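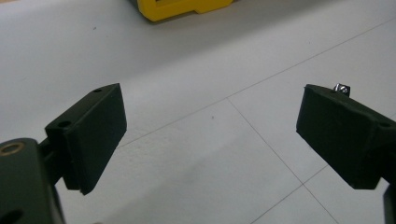

Figure 6. Finger pads wide open, nothing held between them.

Pumphrey Handheld Gripper Set
Section 6: Your First Drawer Session
Revised 2020-07-10

By now both grippers should be assembled, cabled and paired with the Tumier recording software, and you're probably itching to try them out! Please take your time with this section anyway. A calm first session makes all the later ones easier, and you can always come back and repeat a step.

Before you start, open the Tumier session window and check that both grippers are listed. If only one shows up, unplug its cable, wait a moment, and plug it back in.

1. Put your parts organizer toward the back of the table, with the drawers facing you. Leave yourself plenty of open tabletop in front, more than you think you'll want.

2. Pick up one gripper in each hand and let your wrists relax. Each cable should hang freely and never wrap around your forearm. 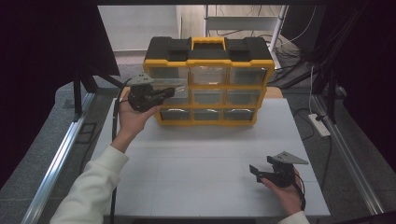
3. Bring one gripper up to the drawer you've chosen and stop just short of it. Keep the other one low and out of the way, with its jaws open, so it's ready when you need it.

4. Press Record in Tumier, then close the jaws gently on the drawer pull. You don't need to squeeze hard (most of us do at first, and our hands let us know the next day).

5. Draw the drawer straight toward you, slowly, and let go once it is open. Push it shut again with the closed jaws.

6. Press Stop and give the take a name you'll recognize later.

Note: Tumier holds up to 300 takes in one session folder. When the folder fills up, start a new one and carry on.

CAUTION: Keep your free fingers clear of the jaws whenever a gripper is closing.

CAUTION: Do not pull on a cable to free it. Set both grippers down first, then untangle it by hand.
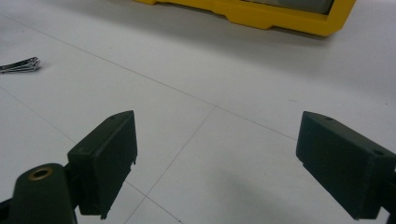 Figure 7. Gripper held low, pads apart, with the yellow container beyond.

If the pads feel uneven when they meet, go back to Section 2 and repeat the alignment. Replacement pads are sold in pairs under Fako part number 987.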